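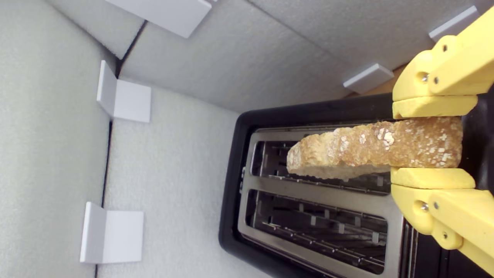 A loaf should be one day old before anyone thinks of toasting it, an old baker in Skov is reported to have said, and most written accounts of toast in the region begin with this advice. Toast is bread that has been browned by dry heat. It is eaten in many countries, mostly at breakfast, and it is also used as a base for other dishes. This article treats toast in general and the toast customs of the Tutodberg valley in particular.

## Browning

When the surface of bread is heated, it first loses water. After that, sugars and proteins near the surface react with each other and form brown substances with a strong smell and taste. This is called the Maillard reaction. At higher heat the bread starts to burn, and the taste becomes bitter.

The inside of the slice changes less than the outside. A thick slice can be crisp on both faces and still soft in the middle, while a thin slice dries through completely. Bread with milk, honey or sugar in the dough gets dark sooner than plain bread. Rye bread is difficult to judge by eye, as it is already dark, and many cooks judge it by smell.

## History

Bread was toasted long before there was electricity. The slice was held near the fire on a long fork, or laid on a hot stone or an iron grate. In the Tutodberg valley the usual tool was a flat iron basket with a long handle, called a *brurkelano*. It held two slices and had to be turned by hand.

Electric toasters came into general use in the twentieth century. The early ones heated only one side at a time, and the user had to watch the bread carefully. Later models heated both sides together and lifted the bread by a spring when the time was over.

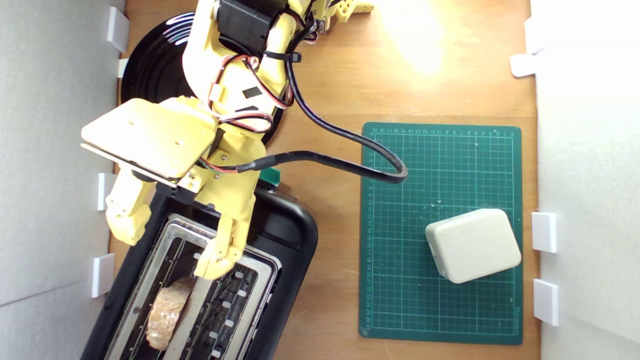
The pop-up type did not replace the iron basket in the valley at once. Power came late to the upper farms, and the thick local slices did not fit into narrow slots. The bakers in Skov then began to sell a square loaf of 300 grams, baked in a closed tin, which could be cut thinner. It is still sold under the name "machine loaf" - although today it is mostly bought for sandwiches.

## Regional customs

In Tutodberg toast is eaten with salted butter and sour plum jam. The butter is put on when the bread has cooled a little, so that it stays on the surface. In Flultau, further down the valley, the opposite is usual: the butter goes on at once and should melt completely.

Older people in both towns distinguish three degrees of browning:

- *pale*, for children and for people with a weak stomach
- *straw*, the normal degree, eaten with butter or cheese
- *bark*, very dark at the edges, eaten in soup

A household survey made in Flultau in September asked 252 families about their breakfast. Of these, 131 answered that they ate toast on most working days. The survey did not ask which kind of bread was used, and for this reason it can not be compared with the older ones.

## Stale bread

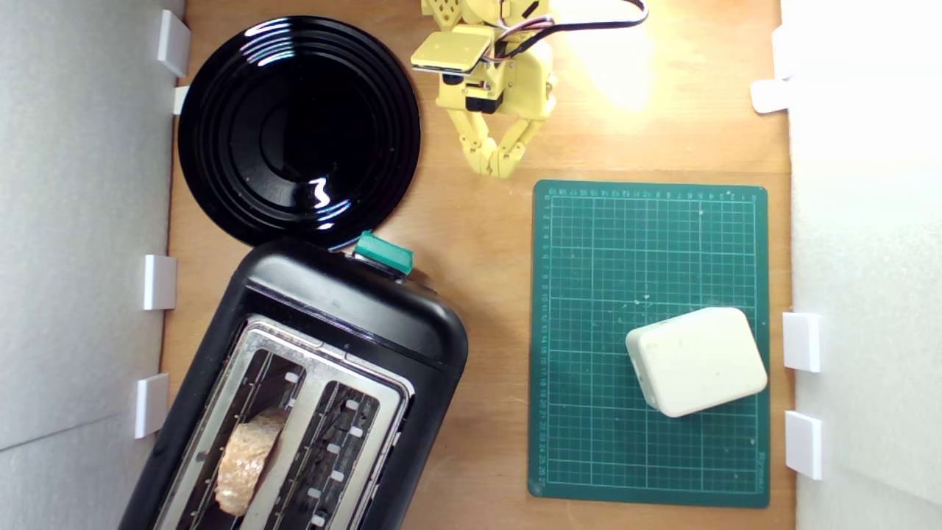

A reader from Flultau objected to an earlier version of this section and wrote that stale bread and dry bread are not the same thing, and that the article mixed them. The remark is correct. Bread becomes stale mainly when the starch in it takes a firmer form again after baking, and this happens also in a closed bag. Heating reverses part of the change for a short time, so a stale slice feels fresh again inside after toasting.

Bread which has only dried gives a harder result. In the valley it is usually kept for crumbs or for *bark* in soup. Bread with mold on it should be thrown away, also when only one corner is affected.

## See also

- Rusk
- Crouton
- French toast
- Bread soup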